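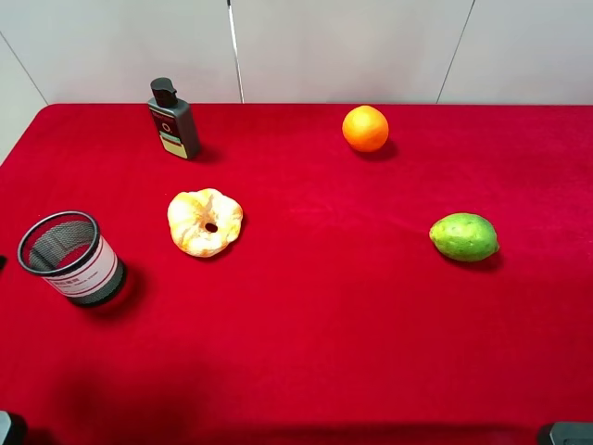
Llevo dos meses con el irrigador dental Zendent y ya puedo opinar con calma. Me lo recomendó mi higienista en agosto, después de una limpieza en la que me riñó bastante por las encías (con razón, que el hilo lo usaba de higos a brebas). Me costó 56 euros y lo uso cada noche antes del cepillo.

Los primeros días fueron un desastre, ¡acabé con el espejo empapado! El truco es cerrar un poco los labios e inclinarse sobre el lavabo.
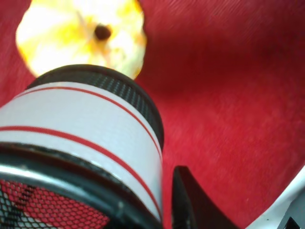 Batería y ruido

Una carga me dura 14 días en modo suave. Ruido hace, y mucho – en casa ya saben a qué hora me acuesto. El depósito se queda corto y hay que rellenarlo a mitad, un fastidio si vas con sueño.
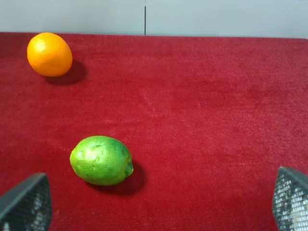 Palesa Ndlovu me comentó que a ella el modo fuerte le hacía daño y que tardó una semana en atreverse a subirlo. Yo sigo en el suave, y las encías ya casi no me sangran.

Antes tuve un Gramar y la boquilla bailaba muchísimo. Esta encaja con un clic y no se mueve, aunque los recambios salen caros. 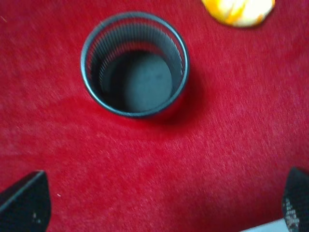
Subira Nyanda pregunta si sirve con brackets. Pues sí, mi hija lleva y se lo presto con su propia boquilla, de otro color. Le pongo un 8, y si el depósito fuera más grande le pondría un 9.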